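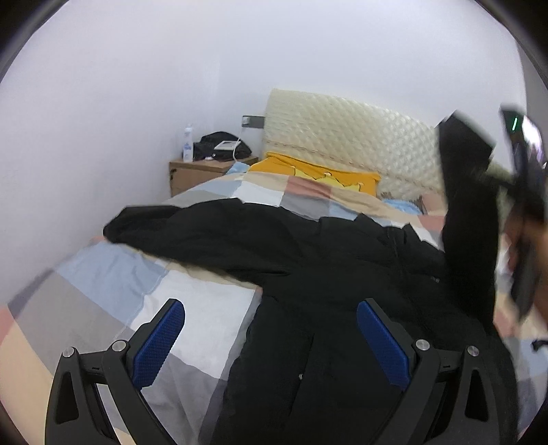 Zohreh Parsa

I have a bone to pick with the word "state." In most of the planning code I've worked on, state is a tidy list. Object, pose, maybe a confidence number, and off goes the planner. It works beautifully on mugs. Then you ask it about a black puffer coat spread over a patchwork duvet, and it hands you one pose for the whole coat, as if a coat had a front and a center and a way up!

I spent most of May on exactly this, inside Ollar, the planner I help look after. My first idea (I'm a little embarrassed by it) was to give cloth more points. We had 54 keypoints for a jacket, cuffs and collar and hem and so on, and I bumped that to 200, and then to 400 because I'm stubborn. The plans got slower and the grasps got no better. A crumpled coat hides half its own landmarks, so the tracker was guessing, and the planner took every guess as gospel.

Bahman Karimi, who writes the perception side, kept telling me to stop asking where the coat is and start asking where I could pinch it. I argued with him for a good two weeks. He was right, and I've told him so, and he has been unbearable ever since.

So here's my opinion, for whatever it's worth. For soft things, a planner should hold a short list of places worth trying, each with a guess at what happens if you pull there, and it should throw the list out after every single move. Grab a sleeve, lift, look again. No grand model of the coat sitting in memory going stale. Bedding makes this even more obvious — the color blocks on that duvet have nice crisp borders, and our old segmenter loved crisp borders, and it would cheerfully report each block as its own object. Pink thing, gray thing, light blue thing. Good luck folding those one at a time.

People push back that you lose long plans this way, and sure, you do. I can't tell you in advance how Ollar will clear a bed. It bugs me too when I'm reading logs at night. But I went back through 193 of our old failed runs, and in most of them the long plan was already wrong by its second step and the code just kept going.

I'd still keep full poses for bottles and boxes and anything else that holds its shape. Bahman wants to drop them there as well, and we're going to fight about that next.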